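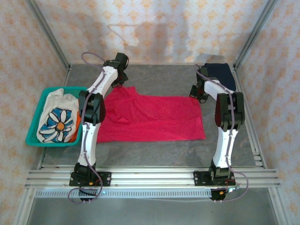
Red cloth spread on the table, daisy print in the teal basket.

Folding Corner: Red Things First

Since I started to write this column for the Penwood newsletter, the question I receive most often is about red laundry. Last month Áine Hanrahan from apartment 403 stopped me on the stairs with a pillowcase in her hand. It was white before, and now it is the color of a strawberry yogurt. She asked if I can save it. I tried two washes with oxygen powder and it became a lighter yogurt, but it is still yogurt. She says she likes it now.

So my first advice is to keep red cotton and red knits apart for the first several washes, in cold water. Turn them inside out if there is an inside. To test a new piece, wet a small corner and press it with a white paper napkin. If you see pink on the napkin, please do not put this piece together with your sheets.

My second advice is about the time after the dryer. Many of us carry everything upstairs in one big ball and leave it on a chair until the weekend. I did this also for many years. Now I take out one piece, put it on the table, and make it flat with my hands before I think about any fold. Begin at the collar or at the thickest seam, because this part decides how the rest will lie. Pull gently to both sides, then smooth down to the hem. With a soft knit you should not pull hard — it will grow on one side and stay like that.

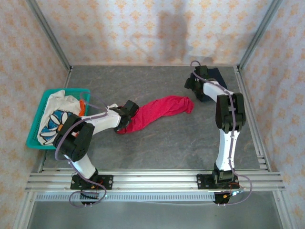 A basket for folding day should let you see what is in it. I had for a long time a deep wicker one with a lid, and I always lost the small things at the bottom, so that in April I was still finding winter socks. The teal plastic kind with open mesh in the sides is better for me, and it fits well in the corner against the wall. Printed cloth I like to put in with the print looking up, as with this white one with the big blue and white daisy, so I know which piece it is without digging. Something orange is only peeking out between the folds, and even this much is enough to find it again.

For the fold itself I use thirds. One side goes to the middle, the other side goes over it, then from the bottom up two times. Sinéad Ó Dálaigh, who taught me to iron when I moved here, folds in halves and tells me that thirds are for hotels. Her shelf is very tidy, I must admit. Try both and look which one fits your drawer.

The dryers in our laundry room now run 73 minutes on the normal program, and 78 if you choose the extra dry. I do not recommend extra dry for knits.

If you would like to fold in company, I am in the laundry room on Thursday evening from seven. Bring your own basket, and if you have a red thing which you do not trust, bring also this one. Next month I will write about fitted sheets, so please send me your methods before then.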